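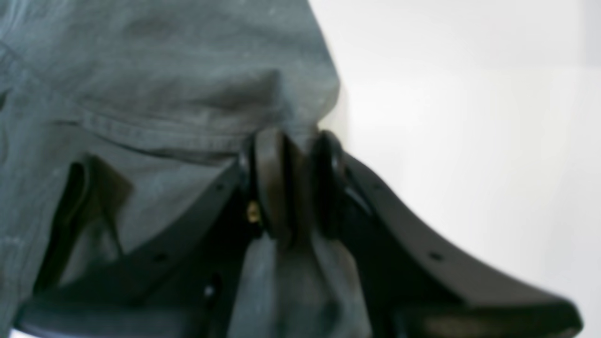

Folding cell gets new finger pads and a second calibration

The cloth folding cell at Enari was taken out of production for maintenance this week. The cell was built by Pruvis and had completed 2,970 folds since its last service in October. According to the service log, 967 of these needed a second grip.

Rok Tomić, the technician responsible for the cell, replaced the finger pads and checked the screws at the joints. After this he began the grip tests with gray-green cloth on a white surface. 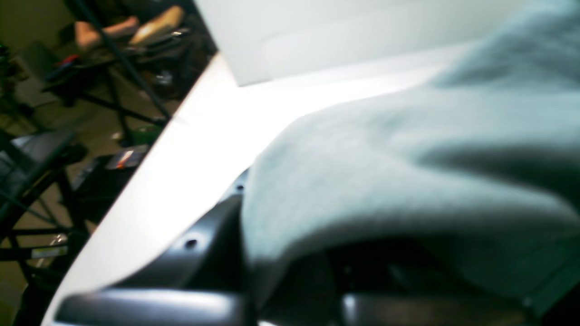
The gripper with the test cloth during the grip tests at Enari.

The wrist camera must be calibrated again whenever the pads are changed. Azra Softić, who wrote the procedure, has now extended it from 4 test positions to 13. The additional positions are all near the edges of the table, where the wrong grips were most frequent.
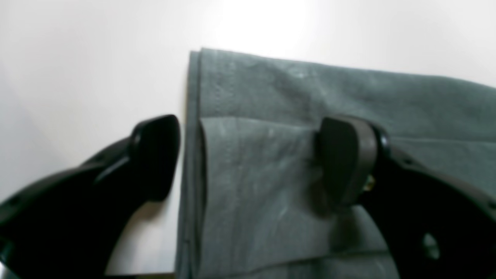
Teltard, February 24, 2022

For the fold test, the two fingers must stand on both sides of the folded part before they close. If one pad is lower than the other, the upper layer can move and the fold must be made again. Tomić asks operators to clean the pads at each change of shift, with a dry cloth only, and to write every repeated grip in the log. Spare pads are kept in the drawer under the control panel.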